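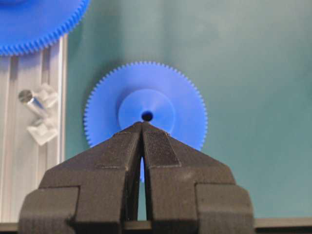
A wrist-level view of gear assembly, with the closed fingertips just short of the center hole.

Write down what counts as done
By Mylene Dizon
1 Sep 2022

Most shops that run robots for small assembly have a good rule for speed and a good rule for who may enter the cell. Very few have a rule for what a finished job is. I think that gap costs more than any other, and I think closing it should be part of ordinary practice, the same as labeling an air line.

Take a gear that goes on a pin. The written task will say "place gear on shaft." One person reads that as the gear sitting over the pin. Another reads it as the gear pushed all the way down. A third wants it to turn freely against its neighbor before calling it good. All three will mark the attempt as a success, and the number that comes out at the end of the week is three different numbers added together.

I spent part of last November going through 1372 attempt records at Dradmont with Renato Castillo. The form had a box for pass and a box for fail. We reread the notes and the logs against one strict definition: gear fully seated, fingers open and clear, no hand contact from the operator. Under that definition, 877 passed. The weekly reports had shown a much better picture. Nobody had lied. The operators had each used a fair reading of a sentence that was too short.

The usual objection is that strict definitions slow people down. Danilo Aquino, who ran the second shift there, made this point to me more than once. His view is that an operator who has handled parts for years can tell a good fit faster than she can read a checklist, and he is right about that. But her judgment goes home with her at the end of the shift. The next person has to start from the written page, and so does the customer.

The other objection is that there are plenty of standards already. There are, and most of those I work with deal with safety. They tell you how to guard a cell and how to stop it. A machine can meet every one of them and still leave a gear half a tooth out of line. I would not want the safety documents to grow to cover this. It belongs in a local rule that the people on the floor write themselves and can change.

The rule we settled on fits on one page. It says what the starting layout is, including which loose parts may be within reach of the gripper and where they lie. It says whether the fingers start open or closed. It says what ends an attempt and how long the robot gets, which in our case was 22 seconds. A dropped part ends the attempt even if the robot picks it up again. Any touch by a person ends it too, and goes in its own column.

I would add the fingers themselves to that page. Pads wear and get swapped, and a grip that held a smooth round part on Monday may let it slip with a different set. We had six sets in the drawer at Dradmont and no marks on any of them. It took one paint pen to fix.

Kayode Chukwu reviewed our page and struck out the word "properly" everywhere it appeared. I had used it a lot. He asked me to put a measurement or a yes-or-no check in each place, and where I could not think of one, to take the line out. I now do the same with other people's drafts, and it makes me unpopular for a day.

There are limits to this. A shop doing short runs of odd parts will not write a page for each one, and should not try. For them, a photo of a good result taped beside the screen may be enough, provided everyone agrees on which photo. Research groups that change the task every few days have a harder problem. I would still ask them to date each definition and keep the old ones, so that results from before a change are not averaged with results from after it.

Dradmont has kept the page in use. The pass rate on the report went down the first week, and there was a meeting about it.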